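Filing an Appeal Through the Parkau Portal

Section 7. Filing with the Stuvcombe Court of Appeals

Use this section once the trial court has entered its final order. For accounts and passwords, see Section 2.

1. Sign in to Parkau and select New Appeal.

2. Enter the trial court case number exactly as it appears on the order, including the dashes.

3. Upload the notice of appeal as a single PDF. The portal rejects files with more than 73 pages.

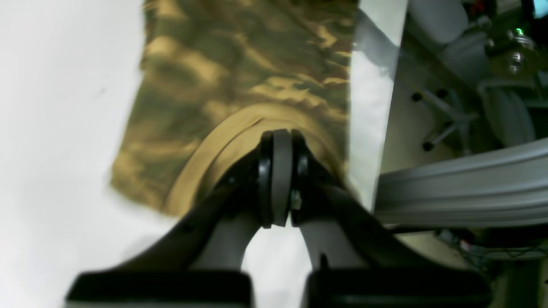

4. Add each party. Names must match the trial court record. If a party has changed names since then, enter the old name and put the new one in the Also Known As box.

Note: An attorney of record must be listed for every corporation. The portal will not let a company appear on its own behalf.

Choosing a Panel Type

Most civil appeals go to a three-judge panel. Select Full Court only if the presiding judge has signed an order allowing it, and attach that order.

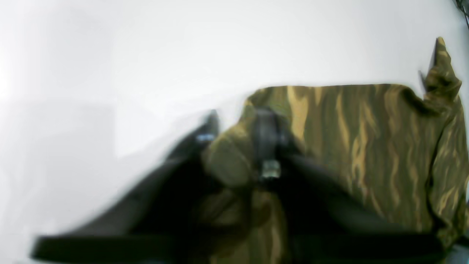 Reading time: 2 min

5. Select Fee or Fee Waiver. A waiver request needs a signed statement of income. The clerk rules on it before the case is given a number.

6. Check the service list. Parties marked Paper must be served by mail, and you must upload proof of mailing within 7 days.

Caution: Submitting the form does not stay the lower court's order. File a separate motion under the Motions tab.

7. Select Submit and save the receipt. The time stamped on the receipt is the filing time.

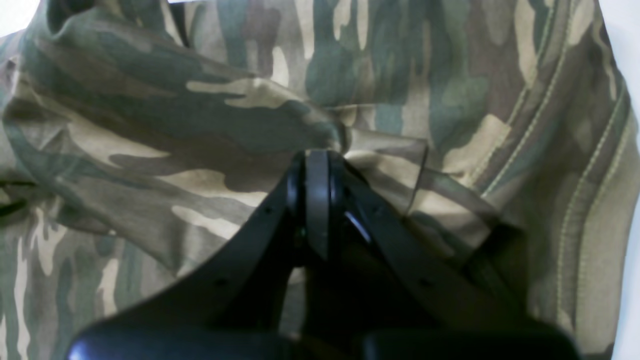 A filing received after the clerk's office closes is dated the next business day. If the portal is down, bring paper copies to Room 36 at the Breathnach Building and ask for Fergal Hanrahan or Kulap Thongdee in the appeals unit.

Revised 10 Aug 2025. Replaces the January version.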